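Sikeo Snack Corner - The Gallery

I've been promising this page since March and it's finally up! If you've ever stopped by the break room on the second floor at Binatside, you know the snack corner. It's small, it's a bit plain, and I love it more than is reasonable for a grown adult. This gallery is my tribute to the cabinets, the drawers, the bowls and the bags, and to everybody who keeps the whole thing going by bringing something in and (mostly) putting things back.

A little background for people reading from outside the building. We used to keep all our snacks in one giant cardboard box next to the copier. You had to dig. Chips at the bottom got crushed, granola bars got forgotten until they were practically bricks, and if you wanted a drink you walked down to the machine in the lobby and hoped it would take your dollar. When the Derkach office downstairs moved out, they left behind a few pieces of furniture, and 2 of those cabinets came up to us. I begged for them. I may have written a memo.

So now we've got real drawers with real handles, a top you can set things on, and an open cubby under it that is exactly right for napkins. The first week felt like moving into a new apartment - everyone opening and closing everything just for fun!

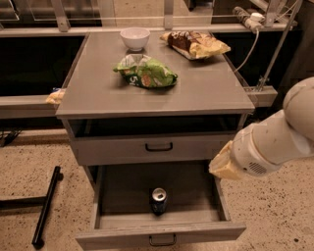
Gray cabinet, lower drawer open: one dark blue can standing up inside, and two crumpled bags keeping the little white bowl company on top.

I picked this one to lead the gallery and I'd pick it again. The can is the part that gets me. A whole drawer to itself, standing up straight like it's waiting for an elevator! Our drinks drawer is the lower one, and on a good day it's packed so tight that you have to wiggle the first can out. Then comes the slow stretch before the next grocery run, and you learn a lot about your coworkers by watching who is willing to take the last drink and who leaves it for somebody else.

I also have a soft spot for the bowl. It's plain white ceramic, it's about the right size for one handful of pretzels, and it has survived longer than any other dish we've had. The old rule was that you ate straight from the bag. The bowl changed that overnight. You pour some out, you carry it over to the window, you bring it back. People who never used to talk to each other now stand around that window for ten minutes in the afternoon arguing about whether the green bags or the yellow bags are better. (Green. Please. It's green.)

And then the floor! I know, I know, it's a floor. But that speckled beige terrazzo has been in the building from the start and I think it's gorgeous. Crumbs disappear on it completely, which is good or bad depending on how you feel about sweeping. The gray cabinets look right at home on it too. I was worried they'd be gloomy, and they just aren't. Put one bright yellow wrapper on that gray top and the whole corner wakes up.

How we stock it, for everyone who has written in to ask:

The upper drawer is dry stuff, so crackers, nuts, tea bags and the good cookies when we have them. The lower drawer is drinks, standing up, tabs on top. Chips live on the tabletop or on the long counter behind it, so nobody has to go hunting. Empty bags go in the trash, and yes, I'm looking at all of you with love. If a bag still has something in it, fold the top over and leave it where the next person can find it.

The kitty is 30 cents a snack, same as it was in the cardboard box days. Last year we went through 773 items (I kept a tally on the back of an old calendar) and came out even, give or take a few mystery buttons in the jar. The Batorley folks from across the hall chip in too, and they have excellent taste in popcorn.

If your own office has a snack corner you're proud of, I would love to see it. Send a picture and a line or two, and tell me what goes in which drawer. I'm especially interested in how other people handle cans, and whether anyone has worked out a way to stop them from rolling when the drawer gets shut too hard. I've tried shelf liner and I've tried a shoebox lid. The lid was better, but it looked terrible.

Comments (4)

popcornfirst
That can is so lonely! I hope somebody gave it a friend. Also I've always been a yellow bag person and I won't apologize.

terri_2ndfloor
We use a cut-down egg carton in our drinks drawer and it works great for the skinny cans. Not so much for the regular ones.

deskbydoor
Still miss the cardboard box a little. You never knew what you were going to pull out.

mgw
Can we talk about the cookies though. They last maybe an hour. Could we do a second bag?

We use cookies to remember your settings on this site. By continuing to browse you agree to their use. OK

Contact the Sikeo Snack Corner | © Sikeo Snack Corner, all rights reserved | Back to top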